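Pridgate Heated Airer -- User Guide
Section 4: Setting up and first use

Read this section before you plug the airer in. It covers unfolding the frame, loading it, setting the timer and fitting the cover. Wall mounting is in Section 6.

The airer gives a gentle heat through its rails. It works best with clothes that have been spun well and shaken out. T-shirts and other light cotton tops can be hung over a single rail. Heavy items need two. 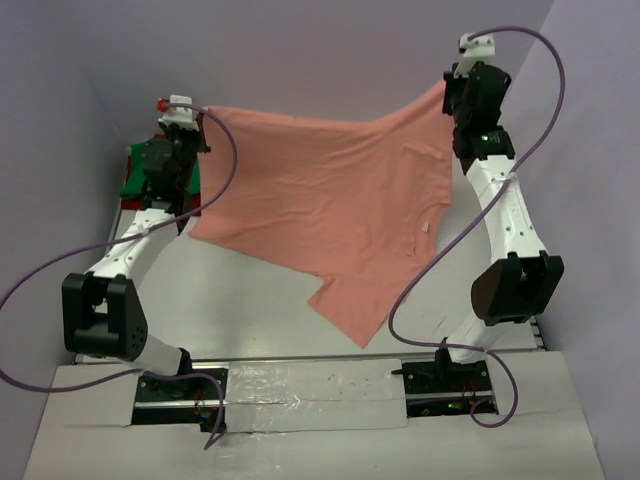 Leanne Blackburn

4.1 Before you start

Choose a flat, dry floor with a socket close by. Leave a gap of 80 cm between the airer and any curtain, bed or sofa. Do not use an extension lead.

Check that you have the following:

Main frame with mains lead
Wings (2)
Zip cover
Bag of wing clips
Guarantee card

If anything is missing, contact the shop where you bought the airer. Please do not use clips from the older Getport model. They look much the same but are shorter and will not lock.

4.2 Unfolding the frame

1. Stand the folded frame upright with the mains lead at the back.
2. Pull the legs apart until both side stays click.
3. Push down on the top rail with the flat of your hand. If the frame moves, fold it up and repeat step 2.
4. Lift each wing until it is level, then press a wing clip into the slot underneath.
5. Tug each wing lightly to test it.

CAUTION: Keep fingers clear of the side stays while opening and closing the frame.

4.3 Loading

1. Make sure the airer is switched off.
2. Read the care label on each item. Anything marked "do not tumble dry" may still be suitable, but use the low setting.
3. Shake each item once or twice and smooth out the sleeves.
4. Lay heavier items over the centre rails. Towels should go over two rails with a gap between them.
5. Put socks and other small things on the wings.
6. Spread the load evenly from left to right.

Do not let clothes overlap more than they have to. A sleeve that is folded under the body of a shirt will stay damp long after the rest has dried, and the same goes for collars, cuffs and waistbands. 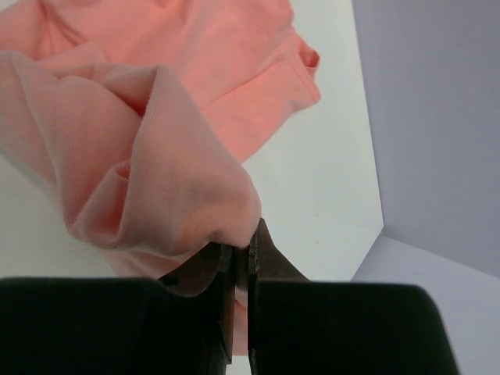
Bunched fabric. Open out folds before drying.

Note: Strong colours can mark lighter items where the two touch. Wash new garments separately the first time and give them their own rail.

CAUTION: Never hang anything that is dripping. Spin it again first. Do not load more than the weight shown on the rating plate.

4.4 Switching on and setting the timer

1. Plug in the airer and press the power button. The light turns green.
2. Press HEAT to choose low or high. High uses 500 watts.
3. Press TIMER until the light stands beside the time you want.
4. Wait a few minutes, then touch the top rail briefly. It should feel warm along its whole length.

The airer switches itself off at the end of the set time. To stop it sooner, hold the power button down until the light goes out.

Some people notice a faint smell on the first run. Open a window and let the airer run empty for one short cycle -- the smell should not come back. If it does, unplug the airer and see Section 8, Faults.

4.5 Using the cover

The cover holds the warm air in and shortens drying time. It can be used on the low setting only.

1. Fold both wings down.
2. Drop the cover over the frame with the zip facing you.
3. Check that no part of it is trapped in the side stays.
4. Close the zip, leaving the vent at the top open.

WARNING: Do not use the cover on the high setting. Do not block the vent or lay anything on top.

4.6 Turning the load

Halfway through the cycle, switch off and turn thick items over. Jeans dry faster if they start inside out with the pockets pulled free. Light tops do not normally need turning.

4.7 Putting the airer away

1. Switch off, unplug and let the rails cool.
2. Wipe the rails with a soft dry cloth.
3. Take out the wing clips and keep them in their bag.
4. Fold the wings first, then the legs.
5. Wind the mains lead loosely round the hooks at the back.

Spare clips and covers can be ordered under part number 226.

Guide last revised Apr 5, 2020. Checked by Moataz Benkirane.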